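FOR IMMEDIATE RELEASE
25 July 2019

Vernov Opens Summer Show of Tabletop Keepsakes

Vernov is delighted to announce "Small Things, Set Out," a show about the bits and pieces people keep on shelves, sills and side tables. It opens today in the Mosquera room and runs into December, with 171 keepsakes lent by local households.

Tins, cups, trinkets and holiday decorations are all in the mix, set out on patterned cloth against patterned paper, the way so many of us remember them from a grandparent's front room!

"I wanted stripes and flowers together, and plenty of both," said Huguette Thibodeau, who arranged the displays. "A pink tin looks wonderful against brown damask. I moved one red ornament 21 times and enjoyed every minute." 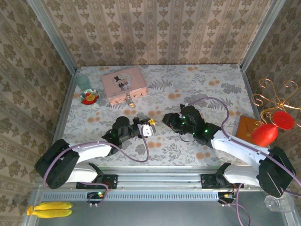 Can visitors bring a keepsake of their own?
Bring one small item to the front desk on any open day, and staff will find it a spot on the guest table until you leave.

Admission is free. Groups should book ahead with the Vernov front desk.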